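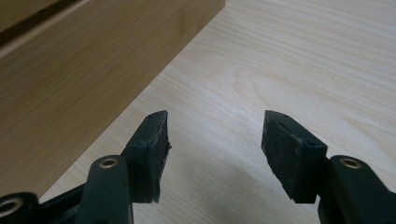

Ticket: Water bill higher than expected, meter reading disputed
Status: Closed (customer may reopen)
Property: ground floor flat, Parkby
Supplier: Favis Water
Opened: 1 Dec 2022

Entry 1, customer

My latest bill says I used 163 cubic metres in six months. I live alone, I have no garden, and I don't own a dishwasher. The bill before it, which ran up to May, was for 32. I rang and was told that "usage often goes up when people spend more time at home". I don't spend more time at home. I would like someone to look at this properly before the direct debit goes up.

Entry 2, Favis support

Thank you for getting in touch. We are sorry to hear you are unhappy with your bill. The reading was taken by our meter reader and is not an estimate. High usage is most often caused by a leaking toilet. Please carry out the following and let us know the result.

Put a few drops of food colouring in the cistern. Wait half an hour without flushing. If colour shows in the bowl, the flush valve is letting water through.

Entry 3, customer

Done, with green colouring. No colour in the bowl after half an hour, and none after I left it for the whole evening. I didn't expect any. A toilet that was getting through that much water would be making a noise, and I'd have heard it, as the bathroom is next to my bed.

I also checked the overflow pipe outside, the kitchen tap, the bath taps and the valve behind the washing machine. All dry.

Entry 4, Favis support

Thank you for completing the toilet test. The next step is an overnight meter test. Please read the meter last thing at night, use no water, and read it again first thing in the morning. Include all the digits, both black and red. If the reading has moved, there is likely to be a leak on your supply pipe, which is the responsibility of the property owner.

Entry 5, customer

I notice the wording has me owning the leak before anyone has found one.

The meter is in the pavement under a small round lid along with four others. It took me a while with a torch and a screwdriver. I read the one I believe is mine at half past eleven and again at half past six. It hadn't moved at all, including the red digits.

The reading was 3,657. Your bill says the closing reading was higher than that, by a good margin. Unless the meter has been running backwards, one of us is looking at the wrong dial.

Entry 6, Favis support

Please send us the serial number shown on the face of the meter.

Entry 7, customer

Sent through the form, twice, as the first attempt timed out. The last three characters are hard to read because the glass is scratched, so I've given my best reading and marked the one I'm unsure about. I would rather say so now than have it quoted back at me later.

I also did a test of my own. I turned off the stop tap under my kitchen sink and asked the people upstairs to run their bath. The dial I read stayed still. The one next to it went round quite fast. Then they turned theirs off and I ran mine, and it was the other way about. So I'm now fairly sure which meter serves my flat, and I'm not at all sure that you are.

Entry 8, Favis support

We have checked the serial number against our records. The meter registered to your account has a different serial number. This can happen where properties have been converted into flats. We have raised a job with our field contractor, Mollel, to attend and confirm which meter supplies which property. You do not need to be at home. Your account is on hold and no reminders will be sent.

Entry 9, customer

I've had a reminder. It came this morning, with a paragraph about payment plans. I've uploaded a copy.

I'd also like to be at home for the visit, whatever the standard text says. If nobody goes inside and turns a tap off, I don't see how anyone can confirm what feeds what. Reading five numbers off five dials only proves that there are five meters.

Entry 10, Favis support

We apologise for the reminder, which was generated before the hold was applied. Please ignore it. We have asked Mollel to ring you before arriving.

Entry 11, field note added by Mollel

Attended. Five meters in a shared chamber, all Detard pattern, lids unmarked. Carried out flow test from inside the ground floor flat with customer present. Meter on account supplies first floor. Customer's supply is on the adjacent meter. No movement with internal stop tap closed. No leak found on the section tested. Chamber part filled with silt, cleared. Tags fitted to 2 meters, remaining three not tested as no access to those properties.

Entry 12, customer

That agrees with what I found with the bath. I'd point out that three of the five are still untagged, so if two were swapped I wouldn't put money on the others being right. That's for you and my neighbours to sort out, but please don't tell me in a year's time that it was never mentioned.

What I need now is a new bill from the correct meter, the difference paid back, and something in writing to say the old figure has been withdrawn. A credit sitting on the account isn't what I asked for. I'd also like to know how far back the mix-up goes, as I've been assuming the earlier bills were right only because they were small.

Entry 13, Favis support

Your account has been moved to the correct meter. The disputed bill has been cancelled and a replacement will be issued using the reading taken at the visit. We do not hold earlier readings under your name for this meter, but we do hold them for the address, and these will be used to recalculate your charges from the date you moved in. Any overpayment will be returned to your bank account. A letter confirming this has been posted.

Entry 14, customer

Letter received. It has the right serial number on it, which I checked against the dial. The refund has come through as well, slightly less than I worked out, and the breakdown shows the standing charge I'd left off. Fair enough.

The direct debit is still set at the higher amount. Please change it before the next one goes out.

Entry 15, Favis support

The direct debit has now been reduced. We are closing this ticket. Access requests have been sent to the three remaining properties.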